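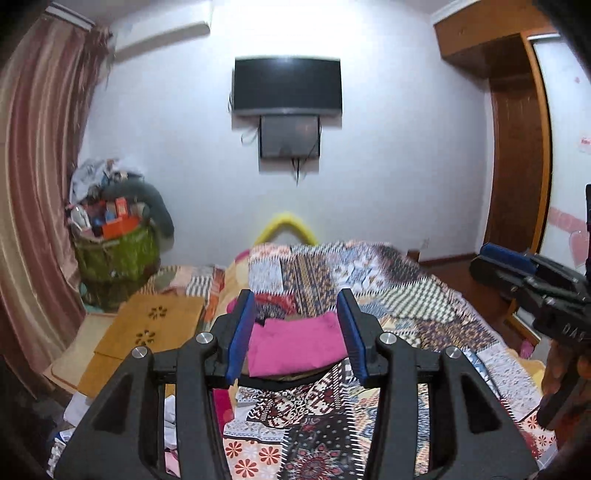 How much wet laundry will the Stendoswood rack hold?
One full washer load, 40 lb evenly spread, as long as the legs are locked and the heavy stuff is down low.

Vular Stendoswood Folding Drying Rack
Floor standing, indoor. Beech rails, steel hinge pins. In stock, ships from Skevambridge.

Quick version: opens in one pull, folds flat, goes behind a door. 10 rails. No plastic in the joints. Comes put together, nothing to screw in except the feet.

What's different from the old one

If you had the previous Stendoswood, the change is the hinges. The old pins were wood and they swelled in damp basements, people wrote in, fair enough. Now steel with a washer each side. Old racks can be upgraded with the pin kit (see Parts). Takes a mallet and a kitchen table and maybe half an hour. Do it on a towel.

Rails are a bit thicker too. Less of a crease across pant legs. Still some crease on linen, no way around it unless you use hangers.

The top rails now have end stops so a hanger won't walk off the side when somebody bumps the thing. Small change. We get more mail about it than about the hinges.

Setting it up

Take it out of the sleeve. Screw in the four rubber feet by hand, no pliers. Stand it on the feet, hold the top rail, pull the bottom rail toward you till the side arms drop. Push down once on each arm. You want a click both sides. One click only means one side isn't locked and it will lean, usually toward whatever you just hung on it.

To fold – lift both arms, push the bottom rail back, done. Watch your fingers at the center pin, kids especially.

Carpet is OK. Thick rugs not great, the feet sink and the arms don't line up. Put a board under it or move it to the hall.

Loading

Heavy on the bottom. Jeans, towels, sweatshirts. Light stuff up top. Sounds backwards because the top dries faster, but a top heavy rack tips and then you're washing it all again.

Leave a gap between pieces. Doubled up over one rail the inside layer stays damp and smells by morning. Big towels go over two rails so there's a tunnel for air. Sheets, fold once the long way and drape them end to end over the whole top.

Sweaters flat across the upper rails, arms in. Not hung. A wet wool sweater over one rail will grow.
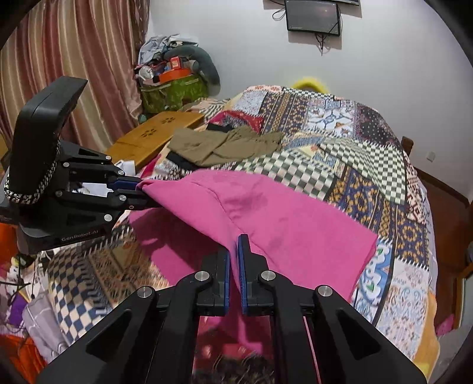 Socks and small things fit on the two short rails at the ends. Clips help but not included, any clothespin works. We used to bundle a bag of them and most people alredy had a drawer full.

Dry time depends on your house. In the shop back room, window open a crack and a small fan on low, a load of cotton shirts hung at bedtime is ready by 9 in the morning. Towels longer. In a closed bathroom in March, much longer. A fan does more than heat. Point it across the rack, low down, and leave the door open.

Don't park it right up against a radiator or wood stove. Scorched rails aren't covered and scorched pajamas aren't either. Leave arm's length.

Care

Wipe the rails with a damp cloth before first use, there's sawdust in the corners sometimes. After that once in a while. No bleach, no polish, no furniture oil – it all ends up on white shirts. The wood is unfinished on purpose. It will go darker over the years and that's fine.

Rough spot or a snag? Fine sandpaper, go with the grain, wipe it, let it dry. Do this before hanging tights or anything knit.

If the rails get gray specks, it's been folded up damp. Stand it open somewhere airy for a day, sand lightly, and don't put it away wet next time.

Dark jeans can leave blue on the wood the first few washes. Hang them inside out or lay an old pillowcase over the rail.

Which one do I want

Stendoswood – floor standing, for a family load, needs open floor while it's in use.

Ntuli – wall mounted, pulls out like an accordion, better for a small bathroom or over a washer. Holds less. Has to go into studs, not just drywall, we mean it. Screws are in the box, anchors are not.

Renting and can't drill, get the Stendoswood. Have a cat that climbs, get the Ntuli.

Parts

Steel pin kit, fits older Stendoswood racks
Rubber feet, set of four
Single rail, long
Single rail, short
Side arm, left or right (say which, standing in front of the open rack)
Canvas storage sleeve

Rails just press in. Send the length with your order, measured end to end including the pegs. The long rail got slightly longer with the new hinges so old and new don't swap.

Shipping and returns

Goes out in one long flat box. Orders in before noon usually leave same day. The carrier treats it as oversize, so the shipping cost at checkout looks high, sorry, we don't add anything on top.

Returns fine if it's unused or close to it. Dry, please. We had one come back with a sock in it. If something's cracked on arrival take a photo of the box as well as the rack and email it, we'll send the part, keep the rest.

Pins and hinges are covered for as long as you own it. Rails for normal use, so no pull-ups.

Every rack gets opened, locked and folded on the bench before it's boxed. Osvaldo Marino does most of them and his initials are on the underside of the bottom rail with the bench number. We're at 2,024 of the new version now. If you write in about a problem include that number, it tells us which batch of beech you have.

Shop pick-up in Skevambridge is free, ring the side bell, the front one is broken. Bring a car with fold down seats, the box dosen't fit across a back seat.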